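So I'd been fighting Losar for 2 weeks when Ha-rang Seok rolled her chair over and asked why the planner hated doors. I told her it didn't hate doors, it hated glass. Frosted, clear, whatever -- the depth map came back like Swiss cheese, and Losar, bless it, treated every hole as open air and planned an arm path straight through.

"Then quit asking it where the door is," she said. "Ask it where the handle is."

I hate it when she does that! I stayed late, ripped out the surface check and had Losar build everything off the lever: find it, guess the hinge side, swing an arc. The first replay threw 1,393 collision warnings. The second threw 300 (I'd been treating degrees as radians, please don't tell anyone at Kesstead). The third ran clean, and I yelled so loud that Ha-rang came back with her coat half on.

She watched the log scroll by, then pulled up the door clips and tapped the screen. "Okay," she said. "Now do it from farther away." 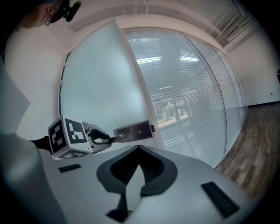
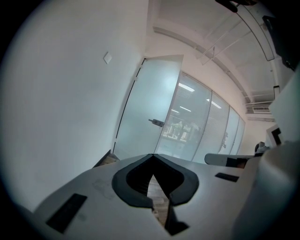 *Ha-rang's door clips: at the lever, then farther back.*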